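I have been learning to bake rye bread since January and my kitchen has never been dirtier. There's flour in the drawer with the batteries. There's a dried blob of starter on the ceiling light that I keep meaning to get at with a butter knife, and every time I get the step stool out I end up using it to reach the good raisins instead.

It started with my neighbor's loaf, the dark kind that weighs as much as a brick and tastes a little like malt and a little like coffee. She buys hers from a place called Stostside, over past Cunumcombe, and it costs more than I want to think about for bread. So I figured I'd make my own! How hard could it be, etc. I had already done white sourdough for a couple of years and I thought rye would be the same thing but browner.

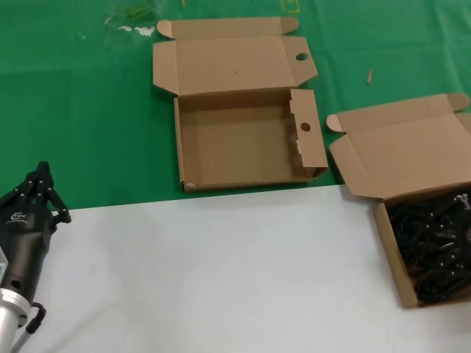
Hovmont Home Bakers Club | Members' Blogs | Ashley Mapplebeck

Well, rye dough is not dough. I don't know what to call it. Wet cement? You can't knead it, you can't stretch it, and if you try to shape it with dry hands you will be wearing it for the rest of the morning. My first one I kept adding flour to because I was sure I'd measured wrong (I hadn't), and what came out of the oven was a doorstop with a crack down the middle. We ate some of it. My husband said it was "very filling" and then went and made himself toast out of store bread.

The second one was worse. I cut it warm. Please don't cut it warm. The inside was pure gum and it stuck to the knife so badly I had to soak the knife in the sink overnight. A couple of people at club told me to wait a full day, and one said two, wrapped in a dish towel on the counter, and I nodded like I was going to do that and then I did not do that. I have no patience around fresh bread, that's just who I am.

What finally helped was switching flours. I'd been using whatever the supermarket had, which was ground pretty coarse and had been sitting there who knows how long. I ordered a bag of Fjeld whole rye and the difference was huge. The starter went from sulking to climbing out of the jar by 10 in the morning. I had to put a plate under it.

So here's where I've landed for now. I take 100 grams of lively starter the night before and stir it into 400 grams of rye flour and enough warm water to make a thick porridge, then cover it and leave it on top of the fridge. In the morning it smells like green apples and there are little holes all over the top. Then in goes the salt, a spoon of molasses, a big handful of sunflower seeds and more flour until a spoon will just about stand up in it. Into the greased tin, smooth the top with wet fingers, and wait for the pinholes.
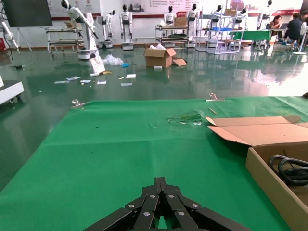

The waiting for the pinholes is where I used to mess up. With white bread I go by how puffy it is, and I'd poke it and look for the spring coming back. Rye doesn't spring. It comes up maybe a third and then little pricks start to show on top, and when I see a few of those it goes straight in the oven, hot to begin with and then turned way down. If I wander off to fold laundry and come back to a top full of craters, I know it'll sink. It still tastes fine, it just looks like somebody sat on it.

I've tried caraway (yes), fennel (my husband says no, I say yes, so I put it in half), and orange peel, which I was really excited about and which made the whole thing taste like a candle. Next I want to try soaking old slices of the last loaf and mixing them into the new one. It sounds weird but I've read that it keeps the bread moist for ages, and I have a lot of old slices.

Oh, and my neighbor tried the latest one! She had it with butter and pickled herring and asked for the heel to take home. She's still buying from Stostside, but she did ask what flour I use.

If you've got a trick for getting dried rye starter off a light fixture, leave me a comment.

Contact the club | © Hovmont Home Bakers Club | Back to top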